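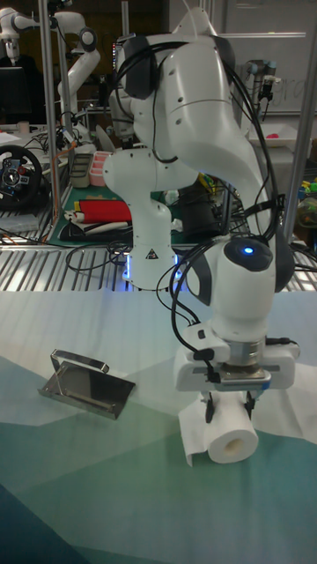
Can I put the mat through the washing machine?
A cool wash is fine, but please skip the tumble dryer and hang it over a rail, printed side in.

Hello! I'm Simão Teixeira and I sell table covers (and a few cleaning bits) from my unit in Plerthorpe. The Fomport mountain cover is the one I get the most emails about. It's all triangles, pale at the top, then teal and blue-green ridges going down to a deep green, and I love it on a plain workbench. It arrives folded, so expect creases for the first week or so – a warm iron on the back sorts most of them.

I printed 900 of these in March and I'm well into the second lot now. Each one is 14 pounds, postage included.

Lots of you add the stainless steel dustpan too, and I use mine every day for crumbs and pencil shavings. Wipe it with a dry bit of kitchen roll afterwards, otherwise it spots.

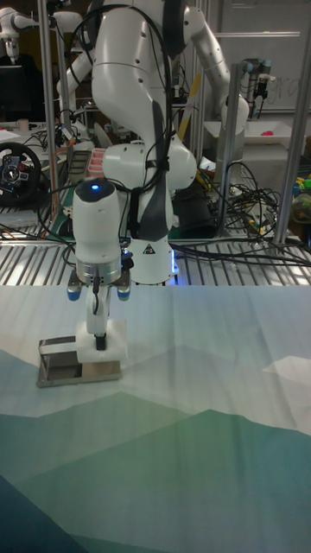
Mountain cover with steel tray and white foam block. Foam block not included.

Orders in before noon go out the same day. Returns are fine if it hasn't been washed, just drop me a line first!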